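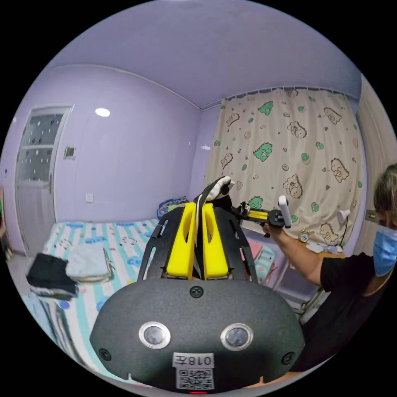 You want to leave it ringing, Verna told me, because once you've picked it up it knows there's somebody there.

Well, I'd already picked it up. I'd picked it up three nights running by then, and I'd said "Reception, good evening" to it in my nice voice, and all I'd had back was a sort of breathing, only slower than breathing, like someone dragging a coat along a corridor. I told Verna this. She put her sandwich down and said oh, love.

I should say I only took the job at the Prudmont for the winter. Nights, ten till six, you sit behind the desk and let in anyone who's forgotten the door code and you do the breakfast lists. I'd been told it was haunted, but every hotel on that front is haunted if you ask in the right pub, and ours had the date 1861 over the door and a staircase with a bend in it, so of course it was. People paid extra in November for it. There was a weekend package with a candle.

What I hadn't been told about was the switchboard. It was an old cream thing made by Plevel, who I'd never heard of, with a strip of little lights and a screen that showed you which room was ringing down. The rooms went from 101 to 326. The kitchen was 7 and the boiler room was 9. And at ten past three in the morning, or a bit after, it would light up and say 1443.

There wasn't a 1443. I looked on the laminated sheet, and then under the laminated sheet, where there was an older one in somebody's curly handwriting, and then I went and looked at the fire plan on the landing, as though I might have missed eleven floors.

"Did you answer it in English?" Verna wanted to know.

I said what else would I answer it in.

She thought about that for a good while and then asked if I was having my crisps.

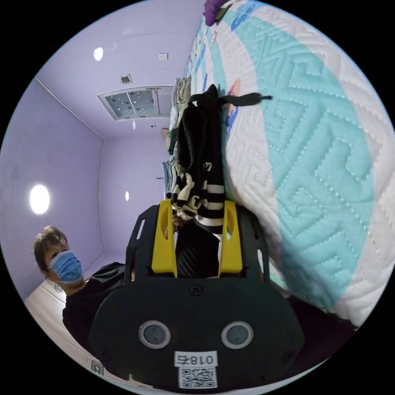

The man from Qureshi

I did the sensible thing next, I'd like that noted. I left a message for the day manager, and the day manager got on to Qureshi, the people who looked after our phones, and they sent out Fredy Villca with a box of tools and a very bad cold. He came at teatime, when I wasn't meant to be on, but I came in specially because I wanted to see his face.

He took the front off the switchboard and had a look. He said "hm" a few times. He asked me whether the number came up all at once or one figure at a time, and I said one at a time, like somebody pressing the buttons with their finger, and he stopped with his screwdriver in the air and blew his nose.

"That wouldn't be a fault, then," he said.

"Wouldn't it?"

"A fault's quick."

He said the extension would have to be wired to something. It wasn't like a mobile, you couldn't just ring in out of the blue, there had to be a pair of wires with a telephone on the end of it. So we followed the wires. We went down past the boiler room, me holding the torch and him sneezing, and found the grey box where they all came together. He counted along them with his thumb, muttering, and near the bottom he came to two thin brown ones wrapped in cloth. No label. They went straight into the wall.

"Where does that go?" I asked him.

He knocked on the wall. It was just a wall, it sounded like wall all the way through.

"You could have them cut," he said. "I'd have to put it on the sheet, mind. Somebody'd have to sign it."

I said I'd sign it, and he looked at me – quite kindly, I thought – and said he'd rather it was somebody who didn't work nights. Then he packed up and went, and left me one of his cough sweets on the desk.

What I said to it

You get funny at three in the morning. I don't mean frightened, I was hardly ever frightened at the Prudmont, it was too warm and it smelled of toast. But you get sort of soft round the edges. You start feeling sorry for things. I'd felt sorry for the umbrella stand that week.

So when it rang again I let it go on for six or seven rings, as advised, and I watched the little screen with its 1 and its 4 and its 4 and its 3, and I thought, that's somebody who's been pressing that button for goodness knows how long, and all anyone does is say "Reception" at them and hang up. I wouldn't like it. I'd be dragging my coat about too.

I picked up. "Hello," I said. "It's only me. Did you want something?"

Coat, coat, coat, along the corridor.

"Only the kitchen's shut," I said, "but I could do you a tea."

And it stopped. I can't tell you how quiet it went. You know when a fridge switches off and you hadn't known it was on? It was like that but in the whole building, and probably down as far as the pier. Then there was a tiny click and the light went out.

I sat there holding the receiver. I'd gone and offered, hadn't I? You can't offer somebody a cup of tea and not make it, I was brought up properly. But I hadn't the faintest idea where to take it. In the end I made it in one of the good cups, with a saucer, and carried it down the back stairs past the boiler room, and I put it on the floor by the wall where the brown wires went in. I felt a right lemon. I said "There you are, then," and went back up and did the breakfast lists.

At half past five I went down for the cup. It was still full, stone cold, with that skin on the top. But the saucer was on top of it, like a lid. As if someone had wanted to keep it warm for later, or was being polite about not drinking it.
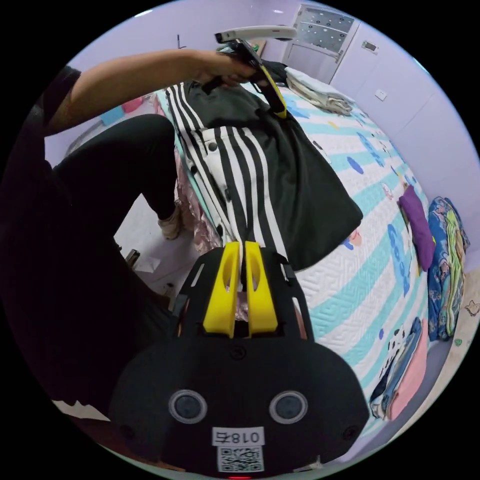
Bare forearm, short black sleeve. Photo: Hammad Bukhari

I told Verna, who told everyone. By the end of the week the whole kitchen knew, and Babar Jadoon on breakfasts had started leaving me out a biscuit with a note saying "for downstairs". I thought he was taking the mickey, but they were the nice ones with the chocolate on one side, the ones that were meant for the conference guests, so perhaps he wasn't.

It didn't want the biscuits. It didn't want coffee either, I tried that. It rang at ten past three and I said hello, and I found it went on longer if I talked, so I talked. I told it about my sister's divorce. I told it who was in which room, which I don't suppose I should have. I read it the weather. One night I'd run out of anything to say and I just read it the old room list, the curly one from under the laminate, top to bottom, and when I got to a line near the end that said "Linen, Filldale side" the dragging stopped dead.

"Linen?" I said.

Nothing.

"Filldale side?"

Click.

Now Filldale was the big house that used to stand next door. It's a car park. It's been a car park since before my mum was born, there's a ticket machine and a bin. But I put my coat on and went out there anyway, at twenty past three with the wind coming in off the sea, and I stood against our side wall roughly where the boiler room would be. I put my ear on the bricks like a fool. A gull was watching me from the bin.

And I heard our phone ring. My phone, the one on the desk – only it wasn't coming through the front doors, it was coming from the car park side, low down, somewhere under the tarmac by the disabled bays. It rang and rang. Then it stopped, and I heard a woman's voice, ever so muffled, using her nice voice.

"Reception," she said, "good evening."

I went back in. It took me a while, my legs weren't right. The desk was how I'd left it, except the receiver was off and lying on its side, and the seat of the chair was warm.
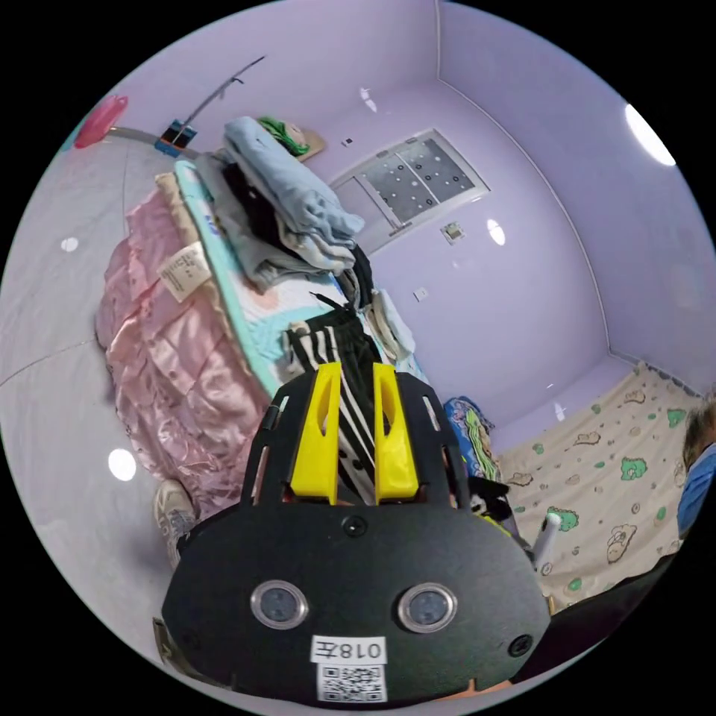
Marion Semple said she wasn't a bit surprised, and had I thought to ask what nights the other one did, because if it was anything like the rota she'd had at the Prudmont then the poor woman wouldn't have had a weekend off in years.

I hadn't thought to ask. It was a good point. We were in Marion's front room with the fire on, and she'd given me the big chair.

"Did you ever pick it up?" I said.

"Oh, no. I used to put a cushion over it."

"For how long?"

She had to work it out. "Well, it was nine winters," she said, and she looked a bit ashamed, and got up and did something to the curtains.

I was on again that night. I got in early and had a word with Verna, who thought I should ring in sick and move to Spain. Then I went through the drawer and dug out the rota, the proper printed one, and I crossed my own name off the last night of the month and wrote "LINEN" in beside it, in capitals, so there'd be no mistake. Underneath I put "you have this one off, I'll do yours".

I propped it up against the switchboard where she could see it from the chair. Then I did two teas, because it was bitter out, and took one of them down to the wall.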